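Floor care at the Kokgate building

The ground floor hallway and both entrances at Kokgate will be cleaned and resealed in December. The job covers 745 square feet of tile and takes two nights, with work starting after 9 p.m. Please use the side stairs on those evenings and keep bikes, strollers and boots out of the hallway.

Plornetti, the company that did the laundry room last year, has the contract again. They will scrub the grout first, let it dry, then put down the sealer – the same low-odor kind as before.

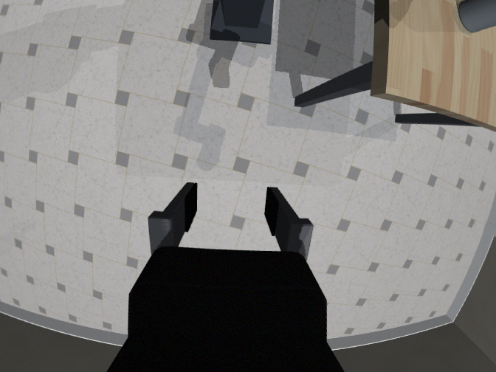

How soon can I walk on the tile after it is sealed?
Wait three hours in socks or soft shoes. Hold off on carts and furniture until the next evening.

Door mats will be rolled up and stored by the mailboxes. If you have your own mat outside your door, take it in before the first night. Mats left out will be moved.

Between now and then, a damp mop with plain warm water is enough for spills. Vinegar wears down the old sealer, so leave it in the kitchen. Spare felt pads for chair legs are in the office, 40 cents each.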